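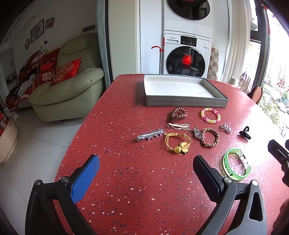 Erkitel, 10/30/21

To the Hjaltadóttir Fund, on the second half-year of the Flurkari Wardrobe

Dear Svitlana and everyone at the Fund,

Thank you for your patience with us over the winter, and for the kind note you sent when we had to ask for the extra few weeks. It was pinned up beside the kettle and has been read by more people than you might think. We have a good deal to tell you, so I hope you have a cup of tea handy.

When we last wrote, the Wardrobe was still opening on one afternoon a week and we were borrowing our clothes racks from the school. Since then we have moved into the two front rooms on Pindier Road, which are dry and bright and have a proper ramp at the door, and we now open on three afternoons and one evening. The evening was an experiment and I will own up to having been against it. I thought people would be home with their dinners. Instead it has become our busiest session, mostly parents coming off shift and older kids who would sooner not be seen choosing a blazer in daylight, and we would like to keep it going through the summer.

Between April and September we gave out 1615 pieces of clothing, nearly all of it school uniform, winter coats and shoes. We took in 1642 over the same months, so the shelves have stayed much as they were, although the balance is not quite right. We are always short of boys' trousers in the middle sizes and we have more maroon jumpers than any town could wear. (If you know of another school with maroon jumpers, please put us in touch!)

The mending table was the part of the grant you asked us to watch most closely. You gave us up to $300 a month for thread, zips, patches and the servicing of the two machines, and we have come in under that every month except June, when the older machine needed a new motor. We had hoped to run mending lessons on top of the repairs themselves, and these have been slower to find their feet. The first course filled and then dwindled, which was disheartening for our teacher, who had prepared beautifully. For the second we made each lesson stand alone — one evening for hems, another for buttons, another for knees — and 13 people came along, most of them to more than one.

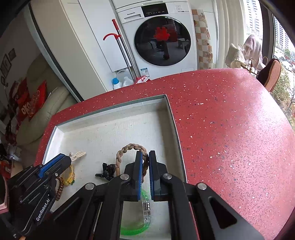

White box on the red table, Erkitel

You also asked about the formal wear. We lent out dresses and suits for the Year 12 dinner for the first time, and it was a lovely, noisy fortnight. Everything went out pressed and in a bag, and all but one suit jacket has come back. I am told the jacket is at a cousin's place and on its way. Dry cleaning cost more than we had budgeted, and we made up the difference out of the coin jar. Next year we would like to show it as a line of its own so that you can see it plainly.

A few things have not gone to plan. The size labels we ordered peel off in the wash and will have to be done again in ink. The heating in the back room is still not fixed, despite two visits, and the landlord has promised a third in November. We also had to put off the family survey, and I would rather do it properly in the new school year than rush it now.

With the remaining money we mean to keep the evening session, buy shoes in the sizes we never seem to be given, and run two more rounds of mending. The receipts are in the envelope with this letter, in date order, apart from the June repair, which is clipped to the front. Please do come and see the rooms when you are next out our way. The evening session starts at five, and there is usually cake.

With warm thanks from all of us at the Flurkari Wardrobe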